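Why Did the Robot Drop the Box?

A robot does not get tired or bored. It can still make mistakes, and sometimes it breaks. Engineers call a broken part or a wrong action a fault. This page tells the story of one fault, how people found it, and what they changed.

The robot at Clarnthorpe

In a warehouse at Clarnthorpe, a robot arm named Paisan packed small boxes. It picked up each box with a gripper, which is a robot's version of a hand. Paisan's gripper had two fingers that closed toward each other like the ends of a pair of kitchen tongs. It packed 2,000 boxes in a day.

One morning in November, Paisan picked up a box, swung it toward the shelf, and dropped it. Then it went on moving with nothing in its fingers. It "put down" the missing box on the shelf and went back for the next one. By the time a worker saw what was happening and pressed the stop button, 20 boxes were on the floor.

Nobody was hurt. A fence stood around the robot, and people were not allowed inside while it was moving.

What went wrong?

The first guess was that the boxes were too heavy. The engineers weighed them, and they were the same as always.

The second guess was that the computer program had changed. It had not.

Then someone looked closely at the fingers. Each finger had a soft pad with ridges on it. The ridges work like the bottom of a sneaker. They rub against things and stop them from slipping. That rubbing is called friction. After months of work, the ridges on one pad had worn almost flat, so the boxes slid out.

There was a second problem. Paisan had a sensor that told it when its fingers were closed, but no sensor that told it whether there was a box between them. The robot did what its program said. It had no way to know the box was gone.

Try it yourself

You can feel the difference that friction makes.

1. Pick up a plastic cup with dry fingers.
2. Put a drop of dish soap on your fingertips and pick it up again.
3. Now put on a rubber glove and try once more.

Use a plastic cup, not a glass one, and hold it over the sink. Which way did you have to squeeze hardest?

How was it fixed?

The worn pads came off and new ones went on. Cisia, the company that made the gripper, wrote a new rule: check the pads after every 50 hours of work. The engineers also added a sensor that feels how hard the fingers are being pushed back. If the push suddenly goes away, the robot stops and a light comes on.

Before Paisan went back to work, it had to pass 129 test lifts in a row. The fence stayed where it was.

Grippers in people's hands

A gripper does not have to be on a robot arm. Some are made to be held by a person. Engineers at Masatura use hand-held grippers to study how fingers and pads meet everyday objects. An office has lots of shapes to think about – a flat sheet of paper, a bendy cable, a big cardboard box. Each one can slip in its own way.
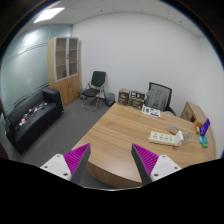

A hand-held gripper in an office. Look for the purple ridged pads on the insides of the two fingers.

Staying safe near robots

Never reach into a space where a robot is working, even if it looks still. It may be waiting for its next signal.

Keep your fingers away from grippers. They can pinch.

If a robot drops something, leave it there and tell an adult.

Words to know

Fault: something in a machine that is broken or not working as it should.
Friction: the rubbing force that slows or stops things from sliding.
Gripper: the part of a robot or tool that holds things.
Sensor: a part that lets a machine measure something, such as a push, light, or heat.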